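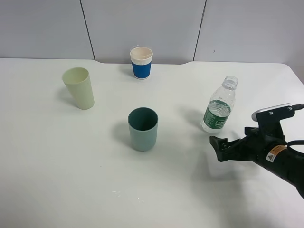 Part 3: Descaling the Grokis kettle

I do mine every 2 months, but our water is dreadful. If yours is soft you can leave it much longer - go by the crust on the bottom.

1. Unplug the kettle and let it cool right down. I skipped this once and had a sore thumb until December.

2. Lift out the spout filter. It pulls straight up (don't twist, the little tabs snap off and Rangel only sell them in packs).

3. Tip in one sachet of Gustodau powder and fill to the lower line with cold water.

4. Put it back on the base, set the dial to 70 and switch on. Don't boil it! The powder froths up like mad and you'll be mopping the worktop.

5. Leave it for half an hour with the lid open. I drop the filter in too.

6. Pour it all down the sink and rinse 3 times. Then boil a full kettle of plain water and throw that away as well.

Note: Eirini Tsoukalas wrote to ask about white vinegar. It does work, but your tea will taste of chips for days.

Caution: never put the base under the tap. Wipe it with a damp cloth and let it dry before you plug it in.

Last changed May 3, 2018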